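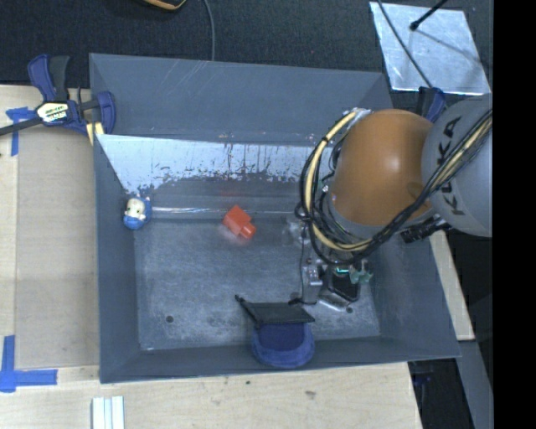
I reckon steering a robot by remote is a better way to teach it than shoving its arm around by hand, and I say that as someone who loved the shoving. At Mapplebeck we did 96 demos hand over hand and my shoulders still remember March. The trouble is your own body gets in there with you. With a deep grey bin like this one, and a red-orange block sitting out near the middle of the floor, you end up leaning right over the thing to guide the gripper down!

On the remote you stay back and see only what you need. It's slower (my first 85 tries at Evville were woeful) and you can't feel when you've bumped a wall. I'd still pick it. Wulau folks will disagree, and they're welcome to my old heat packs.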